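How Much Water Goes Down the Drain When We Do the Dishes?
A student project report
May 10, 2019
By a second-year Home and Environment student, Beldale
Print this page | E-mail this page

So my topic was supposed to be "household water use," which my instructor told me was way too big, and she was right. I spent the first two weeks reading about lawns and toilets and leaky pipes and got nowhere. Then one night I was rinsing out a cereal bowl and left the tap running while I answered a text, and there was my project.

What I wanted to find out was pretty simple. How much water do people in regular apartments use when they wash dishes by hand, and does the way they do it make a big difference? I figured it would make some difference. I didn't expect it to be the whole story!

Where I did it

I live in Jarivbridge, in a building full of students and a few families, and I put a note on the board by the mailboxes asking if anybody would let me measure their dishwashing. I also asked around in Beldale, where my classes are. In the end 36 households said yes. A few dropped hints that they expected cookies in return (they got cookies). The measuring happened in January, which turned out to be a bad pick in one way, since a lot of people were making soup and stew and had big greasy pots. If I did it over I'd do a second round in summer, when it's all salad bowls and popsicle sticks.

How I did it

I had a clip-on flow meter from the supply closet that everybody in the department calls Vlad. It has VLAD written on it in marker and no one knows why. You screw it onto the end of the faucet, push the button, and it adds up the water until you push the button again. Vlad does not fit on the pull-down kind of sprayer, so for those kitchens I had to put a tub in the sink and measure with a pitcher, and those numbers are less exact. I marked them in my notebook with a star and checked whether leaving them out changed anything. It didn't change much.

Each household washed the dishes from one dinner, any way they liked, and I tried to stay out of the way. I wrote down three things: how they washed (running tap, filled basin, or a mix), whether they scraped the plates first, and how the sink was set up. That last one I added late, after the first few visits, when I saw how much people's habits went along with the kind of sink they had.

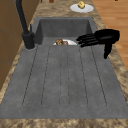
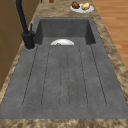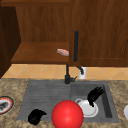 What I found

The grand total for all the households was 2,092 liters. That's for one dinner each! I had to add it up twice because I didn't believe it. Of that, 818 liters came from people who let the tap run the whole time, and there weren't very many of them. The basin fillers used the least by a mile, even the ones who dumped the water and started over halfway through.

The mixers were the most interesting group to me. They'd fill one side with soapy water, feel good about it, and then rinse every single fork under a wide open tap. One of them used more than some of the running tap people. I think if you asked them, they would say they wash dishes the careful way, and I would have said the same about myself before I tried Vlad on my own faucet. (I'm a mixer. I was not happy.)

Scraping mattered more than I guessed. People who scraped plates into the trash or compost first used less water no matter which way they washed, and they finished faster too. Soaking helped with pans but I couldn't see that it did anything for plates.

As for the sinks, people with somewhere to set the wet dishes tended to wash everything and then rinse it all in one go. People with no space rinsed and dried one piece at a time with the water going. I can't prove the sink caused it. My group is too small and I didn't plan for it from the start, so please take this part as a hunch.

The Clorkska sheet

After the measuring I made a one-page tip sheet and named it after Clorkska, my street, mostly because I thought it looked good at the top of a page. It has the scraping tip, the soapy basin tip, and a little drawing of a faucet with a frowny face. The copy shop has a minimum for the cheap price, so I ended up with 1,000 of them. That is a lot of tip sheets. I've left stacks at the laundry room, the library, the bus stop and both of my jobs, and I still have a box under my bed.

Problems

People wash differently when somebody is standing in their kitchen with a notebook. A couple of them told me so. Also, the dinners weren't the same size, and I should have written down how many people ate so I could work out liters per person. I thought of that on the bus home from the last visit, of course. And I only used hand washing, so I can't tell you anything about dishwashers, even though that's the first thing everybody asks me.

What I'd do next

I want to go back to the same households with the tip sheet already on their fridge and see if the numbers drop. I'd also like to borrow a second meter that fits the pull-down sprayers, and I'd ask each household for three dinners in place of one. My instructor says I could turn it into my final year project if I write up the method properly, so I've started cleaning up the notebook pages and redoing the starred measurements first.

Print this page | E-mail this page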